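Dalia Saber
@daliasaber · 3/29/22

Thread on the dish station at Brullden, now that the two-arm cell has been on the roster since January. I run the kitchen side, so this is labour and workflow, no vendor pitch.

Volume first. The cell logged 2136 items in its first full month. 1207 of those were plates. Plates are the easy part.

Pans are slower. One arm holds the scrubbing pad and works the base of the pan, and pad pressure is set per pan type. Brahim Kettani keeps that table. He used to scrub them by hand, so he knows which coatings mark.

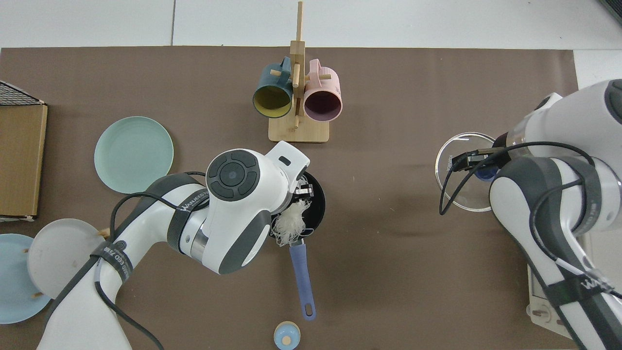 Glass is still on the restricted list. Any glass item runs at reduced speed and a person checks the rim before it goes back on the shelf. Adds 18 seconds an item. We kept it.

What changed for staff: no jobs cut, but the job is different. Meriem Erraji went from full shifts at the sink to loading, inspection and fault clearing. Her wrists are better. She also says it's duller, and I've put that in the review.

Faults come in clusters - 30 minutes of nothing, then three stops in a row. You can't send the operator off to prep veg in between. The original staffing plan assumed you could. It's been rewritten.

Pay: inspection and fault clearing are now a separate classification, one step up from dish hand. Jad Issa pushed for that before sign-off. If your site is looking at a cell like this, settle the grading before it's installed.

Next is the Haltetti site, same layout, smaller menu. Will post the fault log once Abdelilah El Sherbiny has cleaned up the category names.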